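# Rinley: planning cable moves in simulation

Project report, software part

When our group picked cable routing from the list back in the fall, I think we all pictured something quick and a bit cute, the sort of project you finish early and then polish. Our supervisor, Troels Blöndal, smiled politely and asked whether any of us had ever tried to describe the shape of a cable to a computer. We hadn't. Most of this report is what we learned from trying, and I've kept the wrong turns in, as he asked us to.

## What we set out to do

Rinley is a planner that decides where a robot arm should grip a cable and how it should carry it along a rack. It sits on top of Vesstead, the simulator our department uses, and sends its motions through a small layer we named Grultari (after a very bad card game, sorry). Everything in this report ran in simulation. We started with one cable and then moved to two, and the second cable is where the interesting trouble began.

## How the planner sees a cable

Vesstead gives us each cable as a chain of short segments joined by springs. That is far too much detail to plan with, so Rinley keeps only 8 points per cable and fits a smooth curve through them. The connector ends get treated separately, as stiff bodies with a position and a direction, and the rack's pins go in as fixed obstacles.

Our test layout has the rack set at an angle on the table, with a black cable and a yellow cable lying behind it and one end of each already over the top rail. We liked this layout because the cables come so close together near the right end. A planner that treats them one at a time will happily choose a grasp on the yellow one that puts a finger straight through the black one.

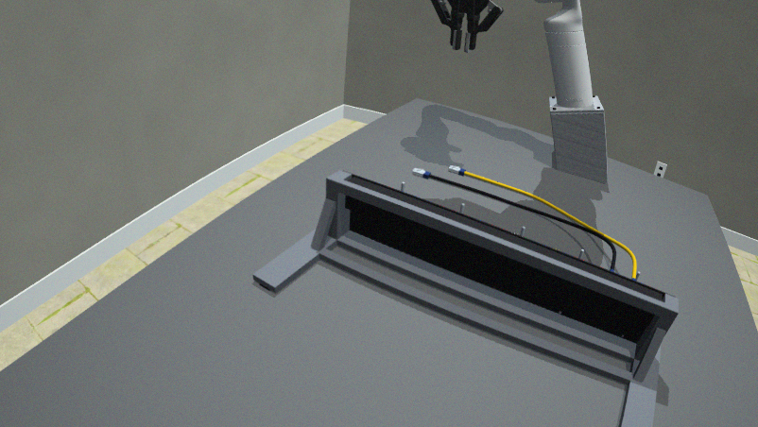 Our first fix was to make the neighboring cable a solid obstacle, padded on all sides. It was safe, and it was also hopeless, as the padding swallowed nearly every good grasp near the rail and the planner would sit there thinking until it gave up. The second version scores each grasp by how far the open fingers stay from the other curve, and then checks only the best candidates against the full segment chain. It's a good deal more code, but it reads nicely now and I'm fond of it.

## Results

We ran 3,000 randomized starts, shifting the cables a little each time and leaving the rack where it was. Rinley found a plan and carried it out cleanly in 1,972 of them. Most of the failures were in the carrying and not in the grasping: the arm lifts, the slack swings, and the curve we planned with no longer matches the cable we have. Replanning halfway through the lift is the obvious next step, and the hook for it is already in Grultari - it just doesn't do anything yet.

One embarrassing bug deserves a mention. For most of May the wrist angle was being read in the rack's coordinates and written in the table's. With the rack square to the table you'd never notice, and all our early tests had it square.

## Still open

- Cable stiffness is a single number for the whole length, connector ends aside.
- Friction against the pins is a guess we tuned by eye.
- The logging tool needs a proper readme. Until then, the replay script in the Brinkmann folder is the best place to start.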